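This site uses cookies to remember your reading preferences. Accept or manage settings.

The Rules Taped Beside the Robot

The first page of the bench rules at Arbridge is a list of what has to happen before an arm is switched on. Check the fasteners at the wrist. Check the fingertips. Say out loud that you are about to start. The second page covers stopping, and it is shorter.

Brittany Hiebert wrote both pages. She runs the test floor at Arbridge, which builds and tunes small robot arms for packing and sorting jobs. When she arrived, the shop had a binder of 261 pages put together by an outside firm, Skultari. Most of the staff had signed the sheet at the front. Few had read past the section on gloves.

"There was good material in it," Hiebert says. "You couldn't find any of it with a part stuck in the gripper and someone waiting on you."

She kept the binder on the shelf and pulled out what people needed at the bench. The result is 2 pages long, and any change to it has to be signed by the person who asked for it.

Some of the rules are about distance. Anyone can sit and work near an arm that is powered down. Once it is live, the operator marks the reach on the floor plan and tells the people at the nearest desks. Speed during setup is held to 50 millimeters a second, and going faster takes a second person at the stop button.

Others are about wear. Fingertip pads get looked at before every run and are logged after 900 grips, whatever shape they are in. Tanner Charbonneau, a technician who came over from Grewal in July, argued for a fixed replacement number. Hiebert wanted the operator to judge. They settled on the log, which gives the operator a history to look at and leaves the call at the bench.

Charbonneau still thinks the number would be safer. "People get used to a worn pad," he says. "You look at it every morning and it looks the same as yesterday."

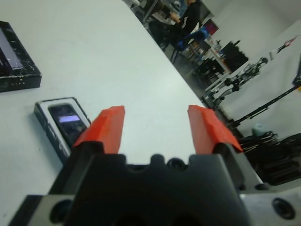
Between the fingertips, above the bench. The outer face of the right pad is chipped.

Personal items are the rule that gets the most complaints. The draft banned phones and cups from every robot table. The version now in use bans them inside the reach of a live arm, and makes the operator responsible for looking before the power goes on.

A customer, Vomico, has asked for a copy to use in its own packing room. Hiebert sent it with a note telling them to cross out anything that did not match their equipment. She is working on a third page, on handing over an arm between shifts, and Charbonneau has already sent back his comments - most of them about the log.

Contact the editors | Copyright, all rights reserved | Back to top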